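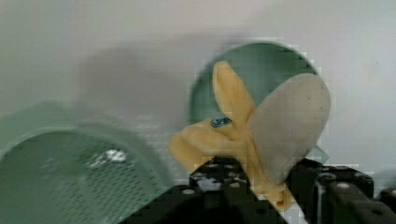 水果标签，又称果贴，是贴在单个水果或蔬菜表皮上的小型不干胶标签，通常载有商标、产地、品种或价格查询代码。椭圆形是较常见的形状，一般认为便于贴合弧面，不过这一解释多出自标签供应商，独立的比较并不多见。贴在香蕉皮上的深蓝色椭圆小标签，中央颜色略浅，皮剥开了一部分仍留在原处，属于这类标签中常见的样子。标签的尺寸、用纸和胶料因地区和包装厂而异，行业内虽有若干通行做法，但称其为“统一标准”则言过其实。

起源
果贴的起源说法不一。较早的水果商标多印在木箱端面或包果用的薄纸上，单果贴标是后来才普及的。一些通俗读物将其归功于某一家公司或某一位推销员，所引依据往往是企业自己的宣传材料，互相抄录之后便成定论。可以较有把握地说，单果贴标的推广与超级市场的自选售货方式关系密切：散装水果离开木箱以后，箱上的商标便不再为顾客所见，收银员也需要某种办法区分外观相近的品种。

编码
许多果贴上印有四位或五位数字，供收银时查询价格。民间流传一种读法，认为首位数字可以判断水果是否有机、是否转基因，甚至是否“催熟”。其中以9开头的五位码表示有机种植，确有编码规则上的依据；以8开头表示转基因的说法，则来自一项曾经预留而几乎未在零售中使用的安排。至于“以3或4开头即为喷过农药”，没有可靠来源支持。编码的使用属于自愿性质，标签上没有数字并不说明任何问题，有数字也不等于经过检验。

标签与品质
消费者常把果贴视为品质的标志。标签本身只能说明有人贴了标签。收藏者兼撰稿人马吉迪·哈萨瓦内（Majdi Khasawneh）在其自印小册子中认为，贴标水果的平均售价高于未贴标者，并据此推断前者品质较好。该推断常被转引，但售价差异同样可以由分级、运输距离和店铺类型造成，小册子对此未作区分，也没有给出取样方法。伯恩内斯（Bornness）的批发市场曾有商贩购入成卷空白椭圆标签自行加贴，此事在当地流传甚广，具体规模则无从查证。

可食性与安全
“果贴可以食用”是另一种常见说法。较准确的表述是，合规的胶料和油墨可以与食品接触，误食一枚通常不致造成伤害，这与“为食用而制”是两回事。纸基和塑料基标签均不提供营养，食用前仍应揭去。

堆肥问题
塑料基果贴在堆肥中不易分解，筛分时又因尺寸过小而难以去除，是堆肥场较常提及的杂质之一。部分厂商因此推出“可堆肥”标签。名为Jodetik的一种产品宣称24周内完全分解，但其说明文字所指的是工业堆肥条件，家庭堆肥的温度通常达不到。格恩比（Gurnby）的一处堆肥场试收过这类标签，后来仍建议居民投放前把标签揭下，理由是分拣人员无法凭肉眼分辨基材。

替代方案
激光蚀刻是讨论最多的替代办法，即在果皮表层直接烧出图文。该方法省去纸张和胶料，对牛油果、红薯等表皮较厚者效果尚可，对柑橘类则曾因表皮失水的疑虑而受到限制。支持者给出的节约数字多按满负荷运转计算，小型包装厂能否达到值得怀疑。

收藏
果贴收藏规模不大，但爱好者之间往来频繁。塔拉瓦内（Tarawneh）收藏目录第一版列出超过2,000种标签，其中不少仅在底色或字体上略有出入，是否应算作独立品种，收藏者意见不一。目录另将200种列为“罕见”，未说明依据。标签本无发行记录，所谓存世量大多是估计，拍卖网站上的标价也不宜当作成交价看待。

参见
不干胶标签
水果分级
木箱商标画
商品条码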